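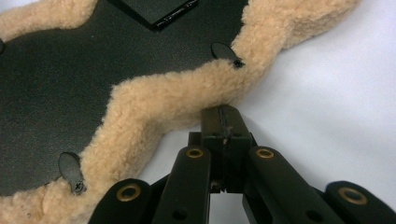 Right, quick one as I've got 20 minutes before I need to be out the door. Winter coat post. Well, end of winter coat post.

Every year I say I'll sort the cold in this flat BEFORE it gets cold and every year it's November and I'm sat at the kitchen table in a hat. This time I did get somewhere, so writing it down while I remember.

First thing was the draught. Back door, bottom left corner, you could feel it on your ankles. Bought the brush strip from Trudard, cut it too short, bought another. Fine now. Two packs for one door, don't ask.

Second, the curtains. Firouzeh Esfahani from the Flornham swap group had a pair going spare, proper lined ones, heavy as anything. They were too long by a hand's width so they puddle on the floor a bit - which looks like I meant it, and keeps the cold off the skirting. Biggest difference of anything I did all winter. I'd put it above the door strip. If you only do one thing do the curtains.

Third, heating. I am not going to tell anyone how to run theirs. What worked for me was an hour first thing, an hour at teatime, and 3 hours on a really grim day. January bill still came to 315 quid. Felt sick opening it. Last year's was worse though, by 80, and last year I was colder, so I'm calling that progress even if it doesnt feel like it.

Got a quote for new windows as well. 2,000 for just the front room! From Salehi, who were very nice about it, came when they said they would, wiped their feet. Not happening this year. Maybe next. The landlord's brother did mine at the old place and they rattled, so I'd rather wait and have it done once.

Things that were a waste of money: the film stuff you stick over the glass and go at with a hairdryer. Peeled off in a week, took some paint with it. Also the Zeresex foot warmer, lovely for a fortnight and then the plug end got hot in a way I didnt like. Sent back. Still waiting on the refund, have emailed twice.

Things that cost nothing: moving the sofa off the radiator. Shutting the bathroom door. Soup. Going to bed at nine with a book, which I'd reccomend in any weather.

Washing the big coat this weekend if it stays dry, then it's going in the top of the wardrobe. I know there'll be a cold snap the minute I do it. There was last year, the very next morning, and I went to the shop in two cardigans.

More when I've had a go at the loft hatch.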